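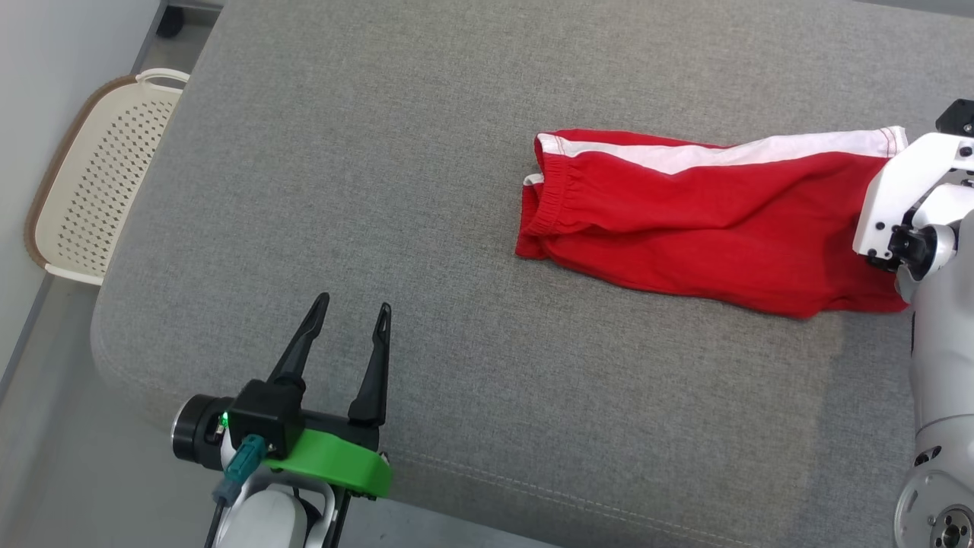
Red shorts with a white stripe, folded on a gray cushion.

Dilville youth league opens uniform exchange for fall season

30 August 2019
By Staff Writer, Dilville

Families in Dilville can trade in outgrown sports clothing at no charge under an exchange that opens next week at the Grasberg Street recreation center.

The exchange will take shorts, jerseys, warm-up jackets and shin guards in youth and adult sizes. Shoes will be accepted if the soles are whole and the laces are in place. Helmets and mouth guards will not be taken.

The league has about 400 players signed up for fall soccer and flag football, up from last year. A full uniform costs $63 this season. Parents asked for a cheaper option at the league's meeting in February, when the new price was approved.

Each family may take home up to 13 items. A family does not have to bring anything in order to take clothing. Items should be washed and have names removed from the labels. Club jerseys with printed numbers can be worn in practice but not in league games, where the current design is required. Plain shorts in any team color are allowed in both.

Tshabalala Cleaners, on the corner across from the center, will wash donated items that come in dirty. Cistico, a sporting goods store in the Grasberg shopping plaza, has given racks and hangers and will put a drop box by its front door.

The exchange will be open on weekday afternoons from 2 p.m. until the center closes. It will stay open through the end of the soccer season. Any clothing left over will go to the school district's clothes closet.

Players who still need a uniform on the first day of practice can ask their coach for a loan set.

Get Dilville news in your inbox. Sign up for our free weekly newsletter.

Contact us | Copyright 2019 | Back to top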